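Evholm Bag Works
Product meeting minutes
Jun 15, 2019
Held in the cutting room, Porkenthorpe

Present: design, sewing floor, purchasing, repairs, web shop. Shipping sent apologies and a note, which is covered under item five.

The minutes of the last meeting were accepted with one correction. They said the sewing floor "agreed" to the new strap layout on the Metis handlebar bag. The sewing floor agreed to try it. The word has been changed.

1. Metis handlebar bag: hook-and-loop or buckles

Design wants to drop the hook-and-loop straps that hold the Metis to the handlebar and go to webbing with cam buckles. The case as presented: a cleaner look, longer life, and riders are said to be asking for it. Repairs asked which riders. Design had three emails. One of them, when it was read out, turned out to be a complaint about a strap that had been cut too short at our end and would have been cut too short in any material.

Repairs put the returned bags on the table. The hook side on all of them was full of lint and sock fuzz. The loop side was worn flat where it passes over the bar tape. Repairs does not dispute that hook-and-loop wears out. Its point was that a worn strap can be replaced in the time it takes to drink a coffee, as long as it is threaded through a daisy chain and not sewn down. A buckle that is bartacked to the back panel means opening the lining.

Design said the buckle could be threaded too. The sewing floor doubted this and asked to see a sample that doesn't twist when pulled tight. There was no sample. There was a drawing.

Purchasing noted that the cam buckles cost more than the whole strap does now and that the price from the supplier is good only for an order of 700. We sold nowhere near that many Metis bags last season and have no reason to think a buckle will change it.

Decision: no change for the August run. Design to sew up a threaded buckle sample and have it ridden on something rougher than the bike path behind the building.

2. Alexiou webbing

Alexiou has sent a new webbing in the same width as our present one. Their sheet calls it softer on the hand and stronger. The sheet gives a breaking load and says nothing about how it behaves when it is soaked and then pulled against a buckle for a whole day, and that is the only thing that has ever gone wrong with webbing on a bag of ours. No strap we have sold has snapped. Plenty have slipped.

The sewing floor ran a length of it through the machine. It feeds well. It frays badly when cut cold and has to be sealed with the hot knife straight away, and the sealed end comes out wider than the slot in the ladder lock we use. Purchasing suggested filing the ends. The sewing floor's answer is not recorded.

There was also a color question. The black of the new webbing is a browner black than the black of the fabric. Web shop thinks customers won't notice. Repairs thinks they will notice and will write in.

Decision: ask Alexiou for a longer sample roll and for the slip figures, wet. If they don't have slip figures, that tells us something. Stay with the old webbing until then. Purchasing confirmed we have 11 rolls on the shelf, enough for August with some over.
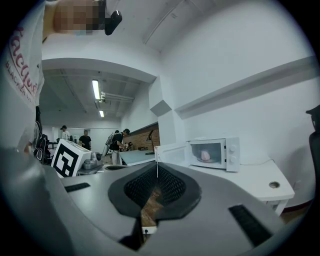 3. Lining color

This came back from the previous meeting because it wasn't settled. The gray lining hides dirt. It also hides keys, tire levers, tubes and anything else dark that drops to the bottom of a bag. Design would like orange. Web shop would like orange because it shows up well on the product page.

Repairs said that after a month of chain grease an orange lining looks worse than a gray one and people then send it in asking whether it can be washed. It can't, or not so that it makes any difference.

A pale yellow was passed around. It is a lighter cloth than the gray, and the sewing floor pointed out that the present seam allowance assumes the heavier cloth and the needle holes will open up if a pump is jammed in hard. Design said a wider binding would cover this. Binding covers holes. Whether it stops them growing is another matter, and the minute taker was asked to write that down.

Decision: make up a few Metis bags in yellow with the wider binding and hand them to people who don't look after their things. Report at the next meeting.

4. Claim of "weatherproof" on the product page

The page for the saddle roll says weatherproof. Purchasing asked what we mean by it. Design said it means that the fabric is coated and the closure is a roll top. Repairs said the side seams are not taped, water comes in at the strap anchors, and the last customer to believe the page had a wet sleeping bag.

Web shop was against taking the word out, as the competing bags all use it. It was pointed out that this is an argument about the competing bags.

There was some talk of taping the seams. The tape has to be applied hot, we don't own the machine, and the firm that would do it for us wants a minimum of 200 pieces at a time and the bags delivered flat, before the end panel goes in. The sewing floor would then have to sew the end panel through the tape, which puts the holes back. Design believes there is a way to do the order of work differently. This has been believed before.

Decision: the page will say "coated fabric, roll closure, seams not sealed; use a dry bag inside for anything that must stay dry." Web shop asked for its objection to be noted, and it is.

5. Shipping note: packed size

Shipping writes that the Metis no longer fits the small carton since the stiffener was changed to the thicker foam, and that it is being folded to get it in. Folded stiffeners arrive with a crease. Two replies were offered: the crease relaxes with use, and the customer can warm it by hand. Repairs has a bag here that was warmed by hand and is still creased.

Purchasing will price the next carton up. Design will check whether the thicker foam does anything the thinner foam did not. The reason given at the time was that the bag sagged when loaded, but the loaded bag in question was holding a bicycle lock, and the page tells people not to carry a lock in it. 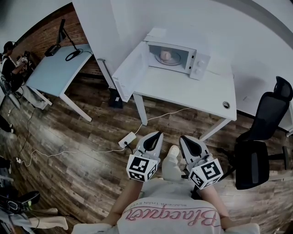
6 min read

6. Rider test, August

Design proposes lending test bags to riders at the Porkenthorpe overnight ride and collecting their opinions on a form. There was support for lending the bags and less for the form. The last form asked riders to rate the bag out of five and nearly everyone gave it four, including one rider whose bag had come off.

Repairs would sooner have the bags back unwashed and look at them. Straps should be marked with chalk at the buckle before the start so that any slip can be measured at the end and doesn't depend on how anyone felt about it. The sewing floor asked for a few bags with the old strap to go out on the same ride, marked the same way. Without them we learn that straps slip, and we know that.

Web shop asked whether riders could be asked for a quote for the page. Agreed, provided the quote is asked for after the bag has been checked.

Decision: chalk marks, old and new straps, short form with no rating. Test bags to carry a load of the kind the page recommends, so no locks.

7. Any other business

The hot knife trips the breaker when the iron is on. Until the wiring has been looked at, use one or the other.

Offcuts of coated fabric are piling up beside the bartack machine. Design would like to keep them for small pouches. The same was said last year and no pouches have been made. The pile stays until the next meeting and then goes.

Actions

Design: threaded buckle sample, yellow lining bags with wide binding, foam comparison.
Purchasing: Alexiou sample roll and wet slip figures, carton price.
Web shop: new wording on the saddle roll page before anything else is changed on it.
Repairs: chalk marks and a sheet to record them, keep the creased Metis for reference.
Sewing floor: try the widened Alexiou ends in the ladder lock from the other supplier, if one can be found that isn't already cracked.

Next meeting after the August ride, once the bags are back.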